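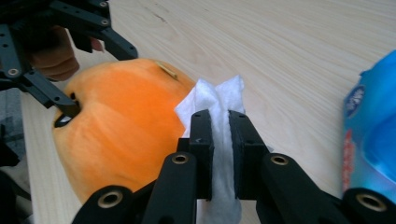
*Tissue between the finger pads, orange item behind it.*

**Ticket 1014** – closing-width reading drifts on thin items, table station
**Site:** Zidmont, returns hall
**Opened:** October 3, 2020
**Assigned:** Krishnamoorthy Rajan
**Software:** Gesar, station build
**Status:** Closed, with one follow-up

## Reported

Operators on the table station say Gesar flags tissue grasps as empty. The item is in the fingers and the session log says it isn't. Hard and bulky items are fine. 443 grasps were rejected since the last build, nearly all on tissues and thin cloth.

Operator comment, pasted as received:

> It tells me I dropped it when I'm holding it. Then it counts against my rate. On the old bench I'd have just put it in the bag and moved on.

The second part of that comment is handled under "Rate" below.

## Background for whoever picks this up

Before July the returns hall sorted mixed small goods by hand, straight from tote to bag. The Rosix cells now take the boxed goods. Soft and odd-shaped items still go to people, and part of each shift is spent handling them with the hand-held grippers so the cells can be trained on the same moves. Operators rotate through the table station. They do not choose the items.

## Checks

1. Closed both grippers on nothing. Right reads a small positive width, left reads zero. Repeated after a restart, same result.
2. Closed both on a gauge block. Both within tolerance.
3. Swapped cables between left and right. The offset stayed with the right gripper, so the cable and the input port are ruled out.
4. Inspected the right-hand linkage. Slight play at one pivot. Not enough to account for the full offset.
5. Read back the zero value stored in Gesar. It had been saved with the fingers partly open. The build update asks for a re-zero at first login and accepts whatever it gets.
6. Checked the empty-grasp rule. It compares closed width to a fixed limit. A pinched tissue is under that limit on either gripper, even with a correct zero.

So there are two faults. The bad zero made the right side worse, and the rule fails on thin items regardless.

## Test set

Ran a mixed set with one of the regular operators on the grippers: plush, toy car, tissue.

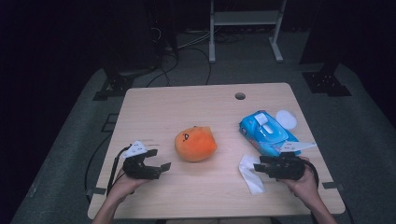 *Plush, toy car and tissue on the station table, one gripper in each hand.*

Before the fix, 18 tissue grasps, eight accepted. Plush and car all accepted. The operator repeated each rejected grasp with a harder squeeze, as they do on shift. This made no difference to the reading and is hard on the wrist over a full session. It also means the cells have been given a lot of examples of people crushing tissues.

After the fix, same count, all accepted.

## Fix

- Re-zeroed the right gripper, fingers fully closed. Value saved and read back.
- Replaced the pivot bushing with the play in it.
- Turned off the fixed width limit for items tagged thin. The operator confirms the grasp with the foot pedal.
- Raised a change request for the login prompt. It should refuse a zero taken with the fingers open.

## Rate

Rejected grasps were feeding the shift report as operator errors. This was set up by Acharya when the station was commissioned and had not been reviewed. I asked for the link to be removed. The shift lead agreed, and rejected grasps now go to maintenance as a fault count.

The 443 have been taken out of the operators' figures. Two people had been spoken to over their numbers. Both have been told in writing that the readings were wrong – the lead has copies.

Also raised by the operators, outside this ticket but recorded so it isn't lost:

- At the old bench a person could set a problem item aside and ask. The station has no such step, and Gesar holds the session until the item is placed. Request is for a skip key.
- Sessions on the grippers are tiring in a different way from sorting. They would like shorter turns, more often.
- They want to know whether the table station is permanent. I can't answer that and have passed it on.

## Follow-up

Recordings with the crushed grasps are still in the training store. They need to be filtered or redone. If redone, the hours should be booked to the project and kept off the hall's target. Waiting on a reply from the Rosix side.

Re-zero check added to the start-of-shift sheet, right and left, until the login prompt is changed.

Closed. – K. Rajan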